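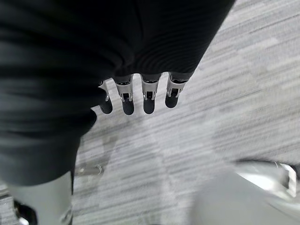 Small shops spend a great deal of thought on what they stock and very little on how a shelf is kept between deliveries. I have argued this for years, mostly to people who would sooner discuss prices. The usual approach is to fill a bay, leave it alone and fill it again when it looks thin. Handling gets no attention at all, although every item is picked up and put down several times before it is sold. It also has to be done around whatever else is in the way. A dark ribbed fabric, bunched into folds and hanging low over a carpet, is a fair sample of what one reaches past in a small shop, and it is seldom allowed for in anybody's layout plan.

My own view is that facing up, the dull job of bringing stock forward and closing gaps, should be treated as a fixed task with a fixed time. When I worked on the shop floor at Misik, in Prasosbridge, we did it every 18 minutes during busy periods. Khôi Dương, who set the interval, was thought to be fussy. He kept a log from September onwards, and by the end it held 2,768 entries. Of those, 601 recorded a gap on a shelf when there was stock in the back room to fill it. That is lost trade of the most avoidable kind.

Tube-shaped snack cans are the hardest case. They are tall and narrow, so a small knock moves them. They lean, and once one leans its neighbour has less support. A divider helps, but dividers fix the width of each line, and a shop with a mixed range changes its lines too often for that.

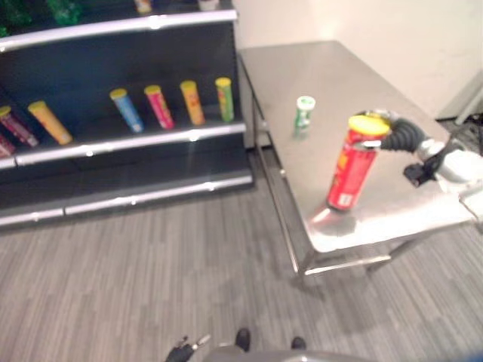 Snack cans on the middle shelf, with a gap in the row and the shelf below left bare.

Gun-woo Min disagrees with me on the gap. His position is that a customer reads a gap as proof that something sells, and that a perfectly full row discourages people from disturbing it. There may be something in this for clothing. With cans I doubt it. A gap in the middle of a row splits the range in two, and the eye tends to settle on one half.

The empty lower shelf is a separate matter. If there is not enough stock for it, take the shelf out or move the heavier goods down – do not leave it as a dark strip under the bright one. A steel table beside the bay is worth more than any extra shelf, provided it is used for sorting and cleared afterwards. At Misik the limit was 3 items on the table at any time, and I would keep to that.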